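Jaunzems Plillow 2 Review: 61 Horses Short and I Still Want One

Posted 2024-01-29 by Heino Paju

I gave the keys back this morning and I'm already sulking. The Plillow 2 is the small rear-drive coupe Jaunzems has been promising since May, and after 2,000 miles in one (yes, I kept finding excuses) I'd happily do 2,000 more!

First, the number everybody brings up. It makes 61 horsepower less than the Dinatau it gets parked next to in every comparison, and on paper that looks like a beating. On a back road it barely matters. The engine is happy anywhere past the middle of the tach, the six-speed manual has a short, slightly notchy throw, and the thing weighs 200 pounds less than the Dinatau, so you carry more speed into a corner and need less shove coming out of it.

The steering

Oh, the steering. Quick off center, nicely weighted, and it talks to you all the time – I could feel the paint on the crosswalks outside Plalwood. My one gripe is Sport mode, which piles on fake heaviness for no reason I can find. Leave it in Normal and thank me later.

Inside

Seats are great, low and snug, and my bad back had no complaints after a whole day of driving. The dash is plain in a way I like, with real knobs for the heat and the volume. The touchscreen is slow to wake up and the cup holders are way back by your elbow, so every coffee stop turned into a yoga class. Rear seats? Put a jacket there.

Road noise is the big letdown. Coarse concrete at highway speed had me turning the stereo up and up, and the stereo isn't good enough to enjoy that loud.

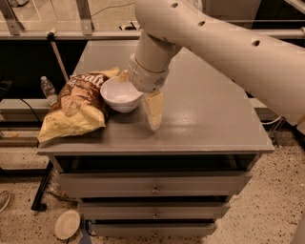 Should you buy one?

If you do a lot of interstate, go drive the Dinatau first. It's quieter, it has a proper trunk and the dealer will probably cut you a deal. For anybody with a twisty road between home and work, get the Plillow with the manual and the smaller wheels (the big ones look terrific and ride like a shopping cart). Skip the glass roof too. I'm off to see what my old hatchback would fetch.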